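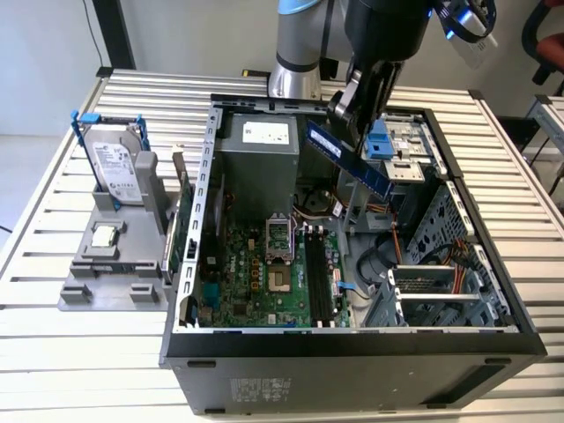

**R. Tiongson**

**Ticket 785 — Walivent cell: memory insertion aborts at contact**

Status: open, workaround in place
Component: insertion skill, arm controller
Site: Unent rebuild bench
Severity: medium (production is manual, no units blocked)

## Summary

The arm picks the memory module reliably and carries it over the case. It then fails to seat it in a large share of attempts. The controller reports `CONTACT_TIMEOUT` after 3000 ms and retracts with the module still in the fingers. No fault is raised on the arm. A person doing the same job by hand does not notice there is anything to solve.

Expected: module square to the slot, both ends pushed home, both latches closed.

Observed: first contact on one end of the edge connector, lateral force climbs, the search pattern runs out of time, retract.

Secondary issue, possibly unrelated: on some runs the skill reports success with one latch not closed. This is the worse of the two and I have moved it up the list.

## Setup

- Used desktop tower, side panel off, lying on its side on the slatted table with the opening up.
- DIMM slots run toward the front of the case, to the right of the CPU socket.
- Drive, caddy and processor staged in the printed fixture to the left of the case. Expansion card stands next to it, bracket up.
- Module enters the case at a tilt and is squared up over the slots before descent.
- Case is located by touching off on the steel frame. Nothing is clamped.
- Test modules are known-dead stock. Do not use good memory for this ticket.

The job list we were asked to cover is memory, processor, drive and card. Only memory is in scope here. I have seen requests to add the processor "while we're in there." Please open a separate ticket.

## Log

**08:40** — Reproduced on first try. Module picked, transported, tilted, leveled, descended. Contact registered early, on the end nearer the power supply. Timeout. Retracted clean. No visible mark on the edge connector.

**08:55** — Repeated without changing anything. Failed the same way, on the same end. A consistent failure is at least pleasant to work with. Saved force trace as `baseline_a`.

**09:10** — Checked tool center point against the calibration pin. Within tolerance. Rechecked with a module in the fingers. Also within tolerance when the module hangs free. Conclusion: the arm knows where its fingers are.

**09:35** — Checked where the module is inside the fingers. This is not the same question and the skill treats it as if it were. After pickup the module can sit slightly rotated in the grip, and the skill assumes a nominal grasp. The rotation is small, but over the length of a module it is enough to put one end down before the other.

**09:50** — Added a regrasp step: set the bottom edge on a flat block, open a little, close again. Rotation mostly gone at the block. Early contact still occurs, less often. So grasp rotation is a cause, and there is at least one more.

**10:20** — Ran a batch of 16 insertions with regrasp on. 9 seated fully. The rest timed out, except for one that reported success and had an open latch at the far end. Pulled that module by hand and it came out with almost no effort.

**10:30** — Reviewed the false success. Skill ends when vertical force passes threshold and depth is inside the window. Both conditions were met. Depth is measured at the tool, which is over the middle of the module. One end was home, the other was high, and the middle was close enough to pass. The depth check cannot see this case at all. It needs a check at each end.

**10:45** — Looked at the case itself. Pushed down by hand near the slots and watched the dial indicator on the frame. The board flexes, which I expected. The whole case also shifts on the table when pressed off-center, which I should have expected. The slats give it very little to grip on, and the side it rests on is not flat.

**11:05** — Put a stop block against the case on two sides. Shift gone. Board flex unchanged, since that is between the board and its standoffs.

**11:30** — Repeated insertions with regrasp and stop blocks. Better. Early contact now rare. Remaining failures look different in the trace: module enters the slot, goes partway, stalls. Force rises evenly and the controller backs off at its limit.

**11:50** — Compared the force limit with what a person applies. I pushed a module home through the load cell by hand, a few times, badly and then well. The peak is above the limit we set. It also arrives in two steps, one per end, because I rock the module in. I had not noticed that I rock it. Watched two bench staff do the same task and they rock it too. Neither of them would have told me so if asked.

**13:15** — Raised the limit to match the hand trace. Seating rate went up. Board flex also went up, visibly. I do not like this and have reverted it. A limit that works on this board may crack a trace on another one, and the bench gets whatever comes in.

**13:40** — Wrote a rocking variant: press one end to partial depth, tilt a few degrees, press the other end, alternate until both stop moving. Peak force drops below the original limit. Slower than the straight push by a wide margin.

**14:10** — Rocking variant tripped on cable interference. The gripper body is wider than the module and the tilt takes it toward the loose power leads on the drive side. No snag, but close enough that I stopped it by hand. Tied the leads back. A person would have moved them with a knuckle on the way past.

**14:30** — Leads tied, variant runs through. Latches checked by eye after each one. All closed on the runs I made before the end of the session. Not enough runs to quote a rate.

**15:00** — Sent traces to Arkura, who maintain the controller firmware. Asked whether the tilt axis can be set at the module edge instead of the tool center. At present I fake it with waypoints, and the fake depends on module height.

**15:50** — Arkura replied. Edge-referenced tilt exists in the newer branch and is not supported on our version. Upgrade requires re-running the safety validation on the cell. Logged as a dependency.

## Root cause, current understanding

1. Module rotation in the grip after pickup. Confirmed.
2. Case not restrained. Confirmed.
3. Straight push needs more force than the limit allows. Confirmed, and the limit should stay where it is.
4. Success check reads depth at one point only. Confirmed. Causes the false success.

Items 1 and 2 account for the timeout in the title. Item 3 was hidden behind them. Item 4 is a separate defect and would exist even if the other three were fixed.

## Workaround

- Regrasp on the block before every insertion.
- Stop blocks on two sides of the case.
- Tie back loose leads on the drive side before starting.
- Use the rocking variant, original force limit.
- Inspect both latches by eye. Do not accept the skill's own success flag until item 4 is closed.

With all of that in place the cell seats memory, with a person standing next to it. The person spends longer on preparation than the insertion would take them by hand. I am recording this because the weekly report will ask for a time saving and there isn't one yet.

## Note on scope

The request attached to this ticket asks whether the rebuild bench can be automated "for simple part swaps." I was asked to comment.

Pick and carry are ready. I would leave the arm alone with those today, provided the parts are staged in the fixture. Carrying a drive in its caddy from the fixture to the bay is also plausible, as the caddy has tabs and the bay guides it. It has not been tested here.

Memory is borderline, for the reasons above. The motion is short, the clearance is poor, and the correct result is judged by two small latches and a feel at the end of travel.

The processor is not ready. The lever and retention bracket have to be opened, the part laid in without sliding, and the lever closed again against a spring. An error there costs a board. I would keep it manual through at least October and look at it again after the firmware question is settled.

Cables are the part I would argue about hardest. Every used tower has them in a different place, and every step assumes somebody has already cleared them. The request does not list cable handling as a task. It took up a fair portion of the afternoon.

## Open items

- [ ] Depth check at both ends of the module (item 4). Mine.
- [ ] Fixed clamp for the case, adjustable for width. Must not press on the front bezel.
- [ ] Pocket for the expansion card in the next fixture print, so it stops leaning against things.
- [ ] Longer run of the rocking variant, dead modules only, latch state recorded each time.
- [ ] Decide on the firmware upgrade. Needs sign-off from whoever owns the safety file.
- [ ] Camera check of latches. Low priority if the depth check works. The near latch is easy to see, the far one sits behind the gripper until retract.
- [x] Regrasp step merged.
- [x] Force limit reverted to original value.

**16:25** — Cell powered down with the stop blocks left on the table. Please leave them there. The ticket stays open pending the depth check.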